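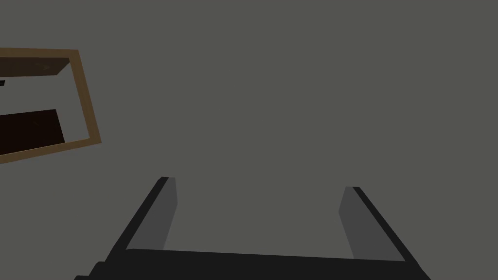
Lambros Xenos
Packing floor lead, Solís

28 Apr 2024

I have packed trays by hand for most of my working life, and I am more excited about my job this spring than I have been in years. A good part of that comes from the two gray finger pads on a gripper and the hours I now spend on a simulator, moving them toward a box.

When our plant manager told us Staro would be bringing in picking arms in May, the break room went quiet. We all did the same math. There are 60 of us on the floor, and a brochure can say whatever it likes about "freeing people up." People wanted to know who would still have a locker.

What changed my mind was being asked to help early. Six of us were given time each week to practice on the simulator before any arm was bolted down. You look out over the gripper at a plain gray surface with an open box off in the corner, and you work out how to get there. It looks like almost nothing! But within an hour Mitiku Gebru was arguing with the engineer about coming in over the rim at an angle, because that's how he has always done it with his own hands, and the engineer was writing it down.

That is the part I wish more companies understood. Mitiku knows how a full tray behaves, which corner snags, when to slow down. He has never been asked before. Now his opinion goes into how the thing moves, and he comes to work with sketches on the back of his shift sheet.

I don't want to pretend it's all settled. On a heavy day one person can lift more than 3000 pieces, and I won't miss what that does to a shoulder. I would miss the people, though. So I think the promise on jobs should be in writing, and the training should be paid and open to the night crew too (they have been left out so far, and they're right to be sore about it).

Still, give me the arm. Let it do the reaching, and let us be the ones who teach it where to go. I've already put my name down for the next round of simulator hours.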